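首页 > 教材 > 包装工程 > 第六章 柔性包装的回收与再生设计

第六章 柔性包装的回收与再生设计

6.1 引言

柔性包装指在充填或取出内装物后形状可以改变的包装，包括单层薄膜袋、复合膜袋、自立袋、热收缩套和编织类外袋。与硬质容器相比，柔性包装单位内装物的材料用量低，运输体积小，但回收环节的技术难度明显较高。前一章讨论了硬质容器的壁厚设计与堆码强度，本章转入柔性包装的使用后阶段，重点分析材料结构、分选行为与再生料性能之间的关系。

学习本章之前，读者应掌握第二章的聚合物基础和第四章的阻隔性计算。学完本章后，应能够：

（1）区分单一材料结构与多材料复合结构，并说明各自的再生路径；
（2）根据面密度和层结构计算包装中各组分的质量分数；
（3）判断油墨、胶黏剂和附件对再生料质量的影响；
（4）编写一份简要的可回收性评估表。

6.2 基本术语

可回收性。指包装在现有收集、分选和再生体系中能够被处理为再生原料的程度。可回收性既取决于材料本身，也取决于当地的处理设施。同一只袋子在甲地可以进入薄膜再生线，在乙地则可能只能焚烧。因此，评估结论必须注明所依据的收集与分选条件。

单一材料结构。指主体聚合物质量分数达到规定限值的薄膜结构。各地区、各评估规程的限值不同，使用时应查阅现行文本。全聚乙烯复合膜由定向聚乙烯层与热封聚乙烯层构成，两层均属聚烯烃，可以共同熔融造粒。

多材料复合结构。指由两种或两种以上不相容材料层合而成的结构。典型的例子是聚酯、铝箔与聚乙烯的三层复合膜。这类结构阻隔性好，但各层之间由胶黏剂牢固结合，常规机械再生过程难以分离。

附件。指吸嘴、拉链、提手、标签等与主体薄膜连接的部件。附件质量通常不大，但密度或熔点与主体差异较大时，会造成分选误判或熔体过滤网堵塞。

6.3 面密度与质量分数

薄膜的面密度等于厚度与密度之积。厚度以微米计、密度以克每立方厘米计时，面密度（克每平方米）在数值上等于两者直接相乘。对于多层结构，总面密度为各层面密度之和，胶黏剂和油墨按干重计入。

例6.1 某外层薄膜厚度为50微米，密度为0.94克每立方厘米，求其面密度。

解：面密度为50×0.94，即47克每平方米。若该薄膜另印有干重为3克每平方米的油墨，则印刷后的面密度为50克每平方米，油墨的质量分数为6%。

计算质量分数时常见的错误有两类。第一类是以厚度比代替质量比。铝箔的厚度虽小，但密度为聚烯烃的近三倍，用厚度比会低估其含量。第二类是忽略附件。对于小规格自立袋，吸嘴的质量可能超过袋体本身，必须单独称量。

6.4 分选行为

近红外分选设备依据物料表面的反射光谱识别聚合物种类。薄膜类物料在分选中存在以下问题：薄膜在传送带上容易飘移和重叠；深色颜料中的炭黑吸收近红外光，使信号减弱；透明薄膜过薄时，部分光线穿透到下层物料，得到混合光谱。复合膜正反两面材料不同时，识别结果还与落料朝向有关。

残留内装物对分选也有影响。粉状残留物覆盖表面，使光谱偏移；液状残留物增加质量，改变气流喷射时的运动轨迹。设计阶段应校核袋体的排空率，即排空后袋内残留量与标称净含量之比的补数。排空率较低的袋型应优先调整底部折边和开口宽度。

案例6.1 哈拉里（Halari）洗护补充袋。该产品原采用聚酯与聚乙烯复合结构，标称净含量为335毫升。改型后袋体和吸嘴均改用聚乙烯，印刷面积减小，黑色底色改为不含炭黑的深灰色。改型样袋在帕雷德斯（Paredes）分选线上进行试验，投料200只，其中17只落入错误料流，误选率为8.5%。对误选样袋逐只检查后，试验人员将原因归为两类：袋体折叠后重叠，以及袋底残留液过多。后续改进集中于袋底结构，主体薄膜未再变动。

需要指出，上述误选率只对应该次试验的投料速度与物料配比，不能直接外推至其他分选线。比较两种设计时，应在同一设备上连续进行，并记录带速、喷嘴气压和环境湿度。

6.5 再生料的性能与用途

聚烯烃薄膜再生料的主要质量指标包括熔体流动速率、灰分、挥发分、凝胶含量和颜色。油墨分解产生的气体会在造粒时形成气泡，通常以双级真空排气加以控制。少量聚酰胺或聚酯混入时，熔体中出现分散相，薄膜吹塑时易产生晶点和破膜。相容剂可以改善界面结合，但会增加成本，且不能消除颜色问题。

再生料按质量分级使用。质量较高者可用于收缩膜和重包装袋的中间层，质量较低者用于注塑托盘、排水管件等厚壁制品。直接接触食品的用途须另行满足安全评价要求，本书第九章专门讨论。

6.6 织物类软包装与重复使用

除塑料薄膜外，织物也用作家居用品、礼品和小件商品的外包。包裹布、束口袋和布套可以多次使用，其环境表现取决于实际使用次数、清洗方式和最终去向。评估时应以完成同等包装功能的次数为功能单位，不宜直接比较单件质量。

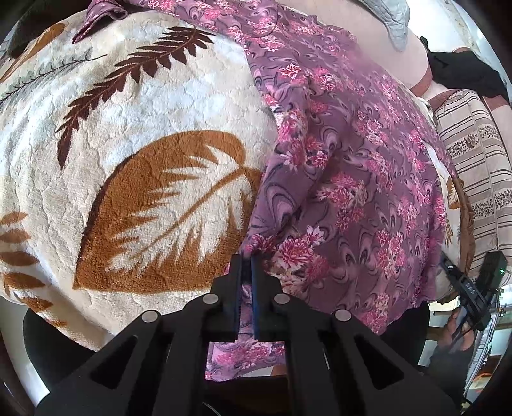 图6-1 紫色花卉图案薄织物与印有叶片图案的奶油色绒毯

织物类包装的再生取决于纤维组成。单一纤维织物可以开松后重新成网，混纺织物则多用于填充或擦拭材料。缝线、绳扣与主体纤维不同的，应在开松前去除。评估表中应将主体织物与辅料分列，注明各自的质量和连接方式。

重复使用系统还涉及逆向物流。温杜米茨（Undumitz）循环袋项目自三月起在零售点设置回收箱，以归还率和平均周转天数作为两项主要监测指标。归还率偏低时，应先检查回收点的分布，再考虑调整押金。

6.7 本章结构

6.8节介绍柔性包装的收集方式；6.9节讨论机械再生工艺及其物料衡算；6.10节比较溶剂法分层与热解；6.11节给出可回收性评估表的编制步骤，并以斯蒂姆维尔（Stimville）谷物袋为例完成一次完整评估。斯蒂姆维尔谷物袋的层结构数据列于附录C，计算时可直接引用。

思考与练习

6-1 说明为什么可回收性评估必须注明收集与分选条件。
6-2 某双层薄膜由两层厚度相同、密度不同的材料构成，推导各层质量分数的表达式。
6-3 根据案例6.1的数据，计算正确分选的袋数，并讨论样本量对结论的影响。
6-4 选取一种带拉链的自立袋，列出其全部附件，并分析各附件对熔体过滤的影响。

相关章节
第二章 包装用聚合物基础
第四章 阻隔性与货架期计算
第五章 硬质容器的壁厚与堆码强度
第七章 纸基包装与涂层
第九章 再生材料的食品接触安全
附录C 常用薄膜层结构数据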